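August, evening

Fifth week of the new arrangement at Miltthorpe. I said I would keep writing this down while it is still strange to me, so I'm doing it even though I'd rather be asleep.

Got in at twenty to seven. The cell had been running overnight again, the second time this month, and the tote at the end was full before anyone on our side had turned the lights on. I still haven't got used to that. For nine years the first thing I did in the morning was put the coffee on and cut open the first carton. Now the first thing I do is read a list of what went wrong at three in the morning. There were 28 faults on it today. Most were the same fault, a print it tried to pick up and gave up on. It tries 4 times and then moves on and leaves the item for a person, and the person is me until two o'clock and Dario after that.

I went through all 28 by hand. Prints with a white border are the worst for it. Flivden changed their card stock in the spring and the new one is thinner and lies flat to the surface, so the fingers can't get under the edge. I told the man from Grovent this on the phone two weeks ago and he asked me to put it in an email. I put it in an email. Today he called back and asked what kind of prints.

He was decent about it, to be fair. He said they'd rather test changes in the simulator than on our floor, because on our floor a bad change costs us a shift. In the simulator it costs them some electricity. I asked if he could put one of the small portraits in there and he said there already was one. I said is it lying crooked, because ours are never straight. He said it was crooked.

Zofia Szulc moved to scheduling today, officially. Her locker is still next to mine but she has a desk upstairs now and a phone. She packed on line two before I got here and could wrap a framed piece, corners and all, while talking to you about something else. She didn't want scheduling especially. It was that or the Cusi warehouse across the river, and the bus doesn't go there before six. The pay is the same. She said her back feels better already and she also said it's too quiet up there. I ate lunch with her on the loading steps so she'd have someone to complain to. She had a long complaint about the swivel chair.

What I notice is how much of my day is watching now. Before, if I was tired, my hands did the work and I could drift. Now my hands don't do much and I have to pay attention the whole time, and I go home tired in a different way, more behind the eyes. Dario says the same. He's asked if we can swap every two hours between the cell and the packing bench, and I think that's right. Our supervisor said she'd look at it after the count.

The target went up by 200 pieces a shift when the cell came in. We made it today, with the hand picks. Without the hand picks we would not have. I wrote that on the sheet in the box where it says comments. Last week I left the box empty and later heard that the cell had made target "unassisted," so I'm filling it in from now on.

One good thing. No cut fingers on the line since July. The glass fronts used to get everybody sooner or later and now the cell does the lifting on those. I don't miss that part at all.

Two new people start on the bench at the end of the month. I'm supposed to train them on faults, and I don't have anything written down to train them from, only what I remember. Started a page of notes at break: thin cards, anything too near a ledge, frames that come in tilted. For thin cards I wrote to slide it to the edge with a flat hand and lift from there. That's how Zofia did it and I never saw her bend a corner.

The Grovent man sent over his simulator view at four. It has the gripper coming up open with nothing in it, a little portrait with a white border lying sideways on yellow-brown tile, and a bigger black frame behind. Our benches are gray, but the print is the right sort of problem. I'm keeping it with today's page so I can ask him about it next time he calls.
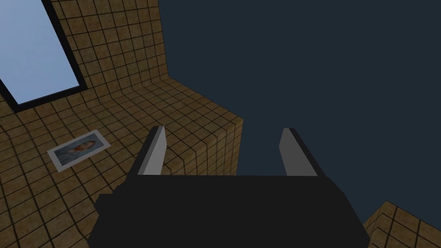
August, the next evening

Swap every two hours is approved, on trial. Dario took the cell first. Only 9 faults overnight, but it was a short run.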